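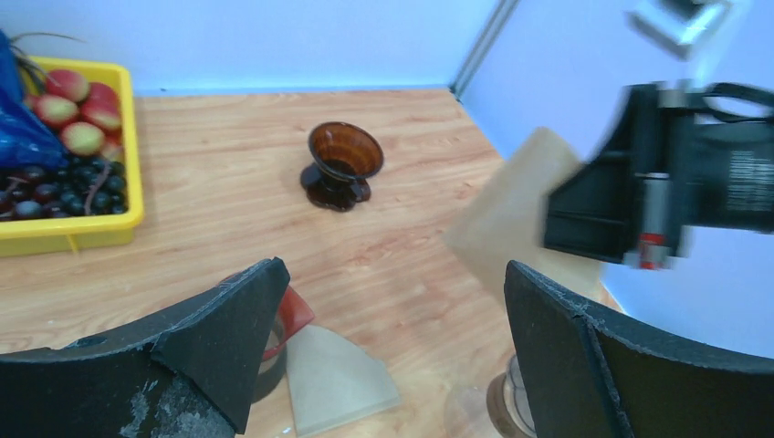 Instrument Review: Castetard 700 Recording Rain Gauge

The Castetard 700 is a tipping-bucket rain gauge with an integrated temperature and humidity sensor, intended for schools, municipal offices and small research networks. The Leltham Climate Observing Group operated two units at its Burkura station through one full winter and the following spring. This review summarizes the group's findings on installation, accuracy, data handling and upkeep.

Installation

The gauge is supplied with a mounting plate, a leveling bubble and 50 feet of shielded cable. Assembly requires a hex key, which is included. The printed instructions are clear on siting and correctly advise users to keep the funnel well away from walls and trees. They say very little about wind. At an exposed site, a shield should be considered part of the purchase, and the manufacturer does not sell one.

Accuracy

Both units were compared with the station's manual gauge, which is read every morning at 7:00. Over the trial period the manual gauge collected 832 millimeters of precipitation. Agreement was close in steady rain. In short, intense downpours both units read low, as is common with this type of mechanism, and the correction table in the manual recovered most of the difference. Snowfall was a greater difficulty. The unheated funnel filled during a storm in November and released its contents over the next two days, so that the daily totals for that period could not be used.

The temperature sensor performed well at night. On calm, sunny afternoons it read warm, and the group recommends replacing the small radiation shield if the record is to be used for long-term climate work.

Data handling

Readings are stored internally and exported as plain text. "The files open in anything, and the time stamps are consistent, which matters a great deal when a record is meant to last for decades," notes Unnur Þrastardóttir, who maintains the Burkura archive. The companion program, Poojary, produces serviceable monthly summaries. It does not allow a suspect value to be flagged without deleting it, and this is a serious omission.

Maintenance

The funnel screen should be cleared monthly, and more often in autumn. Mohandas Bangera, who serviced both units, found the bucket assembly easy to remove but the retaining clips brittle in cold weather. One clip broke and was replaced under warranty.

Assessment

At $519, the Castetard 700 is recommended for sites where most precipitation falls as rain. Stations with regular snow should select a heated gauge. The group will keep one unit in service at Burkura and continue daily manual readings alongside it.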